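**Old office workstations as home servers – who else is hooked?**

**selorm_laryea** wrote:

OK, I have to share this because I'm way too excited to keep it to myself. I picked up a retired Dell workstation for $79 in January and it has been running my whole house ever since. Family photos, music, backups for three laptops, and a little recipe site my mom uses from two states away (she's up to 195 recipes and shows no sign of slowing down!).

I came from one of those tiny single-board setups with a USB drive hanging off it, and the difference is huge. Real drive bays! Real RAM slots! I named it Vinden and I talk about it at dinner more than I should.

**nusrat.k** wrote:

Welcome to the club! I've had mine going for years. What are you running on it?

**selorm_laryea** wrote:

Plain Debian, with everything in containers. I tried two of the fancy all-in-one systems first and kept fighting the menus. Next job is a second drive so I can mirror the photos. I've been reading up on cable routing all week.

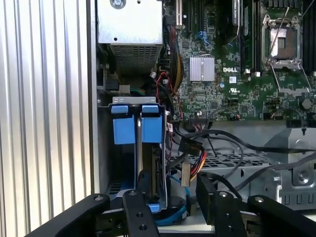

### Re: what about the power bill?

**adeel_m** wrote:

I'm going to be the grump. These boxes are great value up front, but they were built to sit under a desk and crunch numbers for eight hours, then get switched off. Leave one on all day and all night and you pay for it. I swapped mine for a mini PC and never looked back. It sits behind the TV and I can't hear it.

**selorm_laryea** wrote:

Fair point. I put a plug meter on mine and it idles at 79 watts, same number as the price, which made me laugh. I'd like to get that down. There's an old graphics card in it that I don't need for anything.

**adeel_m** wrote:

Pull the card. Then check the sleep settings in the BIOS, they're often turned off on ex-office machines. But 79 idle is still a lot for a photo server.

**nusrat.k** wrote:

Depends where you live, Adeel! My power is cheap and the mini PCs I looked at had room for one small drive. I want big drives inside the case with air moving over them – not a pile of enclosures on a shelf, each with its own power brick.

### Re: backups, please

**maham_s** wrote:

Love this thread. One thing though, Selorm: a mirror won't save you if somebody deletes a folder by mistake. Both drives lose it at once. Ask me how I know (11 months of baby pictures, and I only got most of them back from my sister's phone).

**selorm_laryea** wrote:

Oh no. OK, you've scared me. What do you use?

**maham_s** wrote:

A nightly copy to an external drive, plus a second one I keep at my sister's and swap when I visit. I also do a test restore now and then. Pick any folder, bring it back, open a few files. Takes ten minutes and I sleep so much better!

**adeel_m** wrote:

Agree with every word of that. See, I can be nice.

**laiba_kazmi** wrote:

Can I jump in with a beginner question? I've got $100 to spend and my cousin Nusrat has been nagging me to join in. Should I go for more RAM or a bigger SSD?

**nusrat.k** wrote:

Nagging!! I prefer "encouraging." Get the SSD for the system. You can add memory later, used sticks are easy to find. Just match the type to your board before you order.

**adeel_m** wrote:

RAM, if she wants to run more than a couple of containers. An old SATA SSD from a drawer is plenty for booting.

**laiba_kazmi** wrote:

So that's one vote each, great. It has 8 GB now and I mostly want music and photos.

**maham_s** wrote:

8 is fine for that. SSD, and put whatever is left toward a backup drive.

**selorm_laryea** wrote:

Update: graphics card is out and I'm down 11 watts at idle! Going after the BIOS settings tonight.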